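Car cards and waybills – notes for the evening talk, 28/09/2024

Put the box of cards on the front table before people sit down. Hand out one blank card and one blank waybill per chair. Ask them to leave the pencils alone until the second part.

## Opening

Thank Haiyan Jiang for the invitation and for running the projector. Say who I am: HO scale, freight, a branch line set in the fifties, in the basement of a house with a low ceiling. The line runs from Mendoza up to Gindby. There are six towns and two crews can work it at once without getting in each other's way.

I ran trains in circles for years and enjoyed it. Then Wenceslao Ibarra came over one evening, watched a local go by three times and asked me what was in the boxcars. I said nothing was in them. He asked where they were going, and I didn't have an answer for that one. Tonight is about having an answer.

Tell them this is the card system, on paper. There are computer switch lists and phone programs and I have used a couple. I will take questions on those at the end but I'm not the best person to ask.

## What the system does

Every freight car on the layout has a card. The card stays with the car for as long as I own the car. It shows:

- reporting marks and number
- type of car (boxcar, gondola, tank and so on)
- color, if there's anything unusual about it
- where to send it when it has no load

The bottom of the card is folded up and taped at the sides to make a pocket. A waybill slips into the pocket. The waybill says what is being shipped, who is shipping it and who gets it. When the car has been to the place on the waybill, I turn the waybill over or pull it out, and now the car has somewhere else to go.

Hold up the Rorow boxcar card here. Pass it around. Rorow is my furniture plant. I made up the name from a scrap of lettering on a decal sheet and it stuck.

My waybills have four sides, counting each end of each face, so a car goes through four moves before it repeats. Some people use two. Two is plenty on a small layout and easier to write up. If the layout is a shelf with one town on it, start with two.

## How many cars

I own 187 freight cars and that is too many. They don't all fit. When I had every one of them out, the yard at Mendoza locked up before the first train left, and Macario Lozano spent his whole turn as yardmaster moving the same cut of hoppers from one track to another. He was polite about it.

Rule I go by now: fill the yard tracks half full at the start of the session, and the industry tracks a little more than half. Everything else goes in drawers with its card. Rotate cars in from the drawers between sessions. People notice new cars and they like that.

(Pause. Someone always asks about passenger cars. I don't card them. They run to the timetable.)

## Writing the waybills

Start with the industries and leave the cars for later. Take one industry and write down what comes in and what goes out. For Rorow:

1. Lumber in, flatcar or boxcar
2. Fabric and stuffing in, boxcar
3. Coal in for the boiler house, hopper
4. Furniture out, boxcar
5. Scrap wood out, gondola, not often

That's one industry and it has already asked for four kinds of car. Now have them pick up the pencils and do the same for one industry on their own layout. Give them five minutes. Walk around. If someone hasn't got a layout yet they can do the feed mill on the wall chart.

Things to bring up while they write:

- The empty has to come from somewhere. A boxcar coming in with fabric can be cleaned out and loaded with furniture, so that's two sides of a waybill done.
- Coal hoppers go out empty. Don't send them out loaded because the load looks good.
- Off-layout shippers are free. Zendby on my line is only a staging track behind the furnace, but half the freight comes from there.
- Write in block letters. Older operators hold the card under a dim light and can't read script. I am one of the older operators.

## The yard

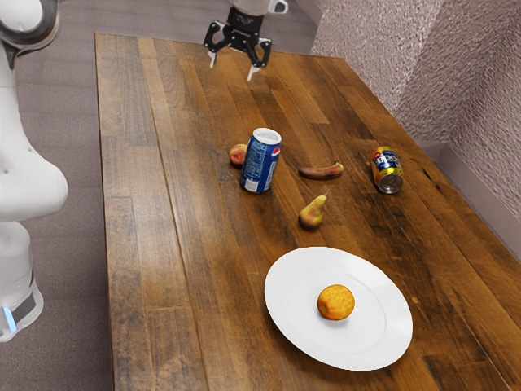
A yard needs length more than it needs width, and most of us build it the wrong way around. We lay six short tracks when four long ones would sort the same cars with less shoving. If you're planning a yard for cards, draw it as a strip. A long wooden table like the one on the screen is the shape to think of: ladder at one end, tracks running the length of it, and a narrow shelf along the front edge for the card boxes. Keep the depth to what you can reach with your elbow bent. I measured mine against Rutilio Villaseñor, who is taller than me, and I have been using a step stool at the back track ever since. Measure against your own arm.

Next, the boxes. Each yard track gets its own box slot, with the track number on it in large print. When a car goes on track three, its card goes in slot three, in the same order. If the cards and the cars disagree, believe the cars and fix the cards. Do it right then. A card left in a shirt pocket has gone home with a guest more than once. Check pockets at the door.

Industries get three slots each:

- **Set out** – cars just delivered this session, leave alone
- **Hold** – loading or unloading, leave alone
- **Pick up** – ready to go

Between sessions I move everything down one. Set out goes to hold, hold goes to pick up. Turn the waybill as the card moves into pick up. That takes me an evening with the radio on. Some people let cars skip hold. I did that at first and found the same car was leaving town every time it arrived, so now it sits.

## Running a session

Short version, then the long one if there is time.

The yardmaster builds a train from cards. He gives the cards to the engineer in train order, engine end on top. The engineer looks through them before leaving and groups them by town. At each town he drops what is billed there, takes the pick up cards, adds them to his stack in the right place, and goes on.

Long version: go through the Gindby turn, town by town, using the wall chart. Don't rush the siding at the third town, where the spur faces the wrong way going up. A car for that spur has to be carried past and spotted on the way back. New crews stare at it for a while. Let them stare. It is the best part of the railroad.

Two people per local, one running the engine and one holding the cards. Ezequiel Varela and his daughter run mine this way and they finish ahead of the single operators. She holds the cards.

## Keeping a record

I keep a notebook of every car spotted at an industry. It stands at 3,678 moves. You don't need to do this and most people won't. What I got from it was finding out which industries were starved. The creamery went a whole December without a car because I had clipped its waybills together and forgotten them behind the flour bags on the backdrop shelf. You could find the same thing by looking, but I hadn't looked.

## Mistakes I have made

Read these straight off.

- Wrote the cards in felt pen. It smeared. Use pencil or a ballpoint.
- Used thin paper for the pockets. They tear at the fold after a year or so. Index card stock holds up.
- Put two cars on the layout with the same number. Renumber one before it goes on the rails.
- Let couplers go too long without checking. The paperwork is no help if the car won't stay in the train. Gauge them when you make the card, then you know each one has been done.
- Explained the whole system to guests before letting them run. Now I hand them one train and three cards and stand next to them.

## If there is time

Priority freight. Red tape on the top edge of the waybill for stock and perishables. It goes on the next train out, whatever the yardmaster had planned. Keep it to a few cars or the red stops meaning anything.

Bad order cars. Blue slip in the pocket, write the fault on it, car goes to the repair track and then to the bench. Date the slip.

## Questions

Repeat each question so the back row can hear it. The spare blank cards are free to take. Collect the Rorow card before people leave, and count out the wall chart pins with Haiyan.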